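4.2 Demonstration at the Denell open day

The packing task was shown to visitors at the Denell site on 4th August, using the two-arm cell from Section 3.

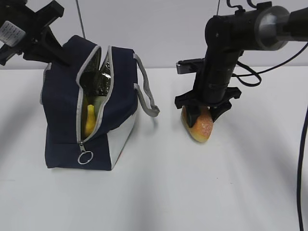 Figure 6. Lunch bag packing. The right gripper holds the bread roll on the table; the left is near the bag opening.

Visitors could request a run at any time. Arm speed was limited to 600 mm/s, and the control software was the same build used in the May trials. Runs stopped by an operator were logged but left out of Table 2. The logs were reviewed by A. Fragkou.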